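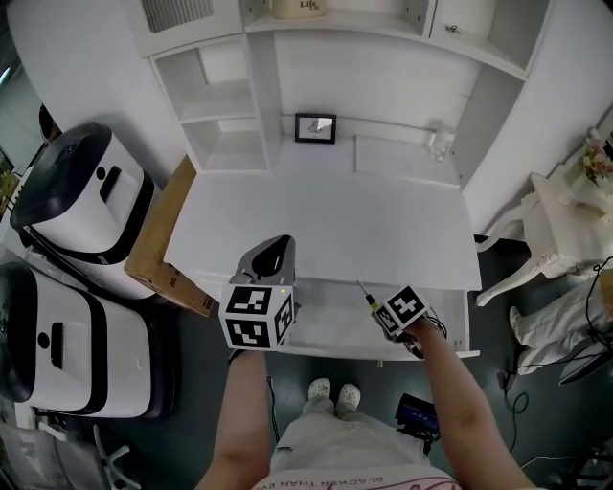
The **Gultbridge handheld gripper** is a hobbyist tool for recording household hand movements, built in a shared workshop in Gultbridge and tested mostly in the homes of its members. It is held by a person, and its purpose is to gather examples of grasping and placing that can later be used to train a robot arm. The gripper proper has a curved gray upper housing over a body wrapped in a white cube, the faces of which are printed with black fiducial markers; a small green indicator light sits on one side. It is used together with a second, smaller marker cube carried in the other hand, fixed to a compact device with a thin yellow-tipped probe or antenna and trailing black cables. Supporters of the design describe it as a cheap way into robot learning. Several of its claims have not been tested by anyone outside the workshop.

## Background

The project was started by Sarahí Figueroa, a former appliance repairer, after an attempt to teach a secondhand arm to put away dishes by typing in joint positions. The attempt used up most of a winter and produced a single motion that worked with a single bowl. Figueroa then proposed recording a person's hand directly, an approach already common in university labs, and began work on a version that could be made with a desktop printer and ordinary hand tools.

Early notes call the device the Krasniqi, after the street where the workshop then stood. The name survives in file names and on a few printed parts, and has caused some confusion, as a number of forum posts treat the Krasniqi and the Gultbridge gripper as two different designs. They share the same jaws and the same trigger linkage.

## Design

### Gripper

The gripper opens and closes with a trigger. The housing is printed in two halves and screwed together, with the seam along the top. The first version was glued, which meant that replacing a spring involved printing a new shell. Build notes give a weight of 500 grams with the cube fitted. Users with smaller hands have reported sore wrists, and the notes have never suggested a lighter alternative.

### Marker cubes

Position is estimated from the printed patterns on the cubes. A camera that can see at least one face can work out where the cube is and how it is turned, provided the patterns are flat and correctly sized. In home builds neither condition can be assumed. Paper markers glued to a printed cube tend to lift at the corners, and office printers often scale a page slightly without saying so. The build notes recommend measuring a printed marker with calipers before cutting it out. Many posted builds skip this step, and their published recordings should be read with that in mind.

The second cube is smaller, so its patterns are smaller too, and it is harder to track from a distance. The notes present its size as an advantage in tight spaces. They do not say how much accuracy is given up for it.

### Cables

The right-hand device is wired. A wireless version has been listed as "next" in the project log through 2 revisions and has yet to appear. Builders usually run the cable down the forearm and hold it with a loose strap. A cable crossing the floor is a tripping hazard, and one of the few safety remarks in the notes advises closed shoes and a clear path behind the operator.

## Use

A session normally takes place at a piece of furniture with a clear flat top, such as a desk or kitchen counter. The operator stands facing it and repeats a short task many times, moving the objects a little between tries. Figueroa's instructions ask for slow movements and for a pause at the start and end of each try – advice that makes the files easier to cut up, though it also teaches the robot to hesitate.

Light matters more than the instructions admit. Glare from a glossy white surface can wash out a marker, and deep shade under a shelf can hide one. Matte paper helps with the first problem. For the second, the usual answer has been a desk lamp.

## Recordings and results

The shared collection held 3,753 recordings at the time of its February update. Of these, 2,053 were marked usable. The rest were set aside for lost tracking, missing trigger data or unreadable files. The project page leads with the larger number, a choice that has drawn complaints on the workshop's own mailing list.

The most repeated claim is that an arm trained on the collection can open a shallow drawer it has not met before. The only evidence is a video from Trarnovora, a smaller group that borrowed the files, and it shows one drawer and one attempt. No failure rate was given. A later write-up from the same group says the arm "usually" succeeds and leaves the word undefined.

A second claim, that the gripper can be built in a weekend, seems to refer to assembly alone. Printing the parts, sizing the markers and getting the software to agree with the camera are left out of the estimate. Builders who kept logs tend to give totals measured in weeks, with the camera setup taking the largest share.

## Variants

The **Zuduswood** variant replaces the printed trigger with a carved wooden one and uses a longer jaw. Its maker reports a better feel in the hand. The wood swells in damp weather and the trigger then sticks, a fault the maker's page mentions only in the comments. Recordings made with the longer jaw can't be mixed with the main collection unless the jaw length is corrected in the files, and the format has no field for it.

An unfinished branch of the design does away with the cubes and relies on a small camera mounted on the housing. Figueroa has called it promising. The branch holds one drawing and a parts list with two of the prices missing.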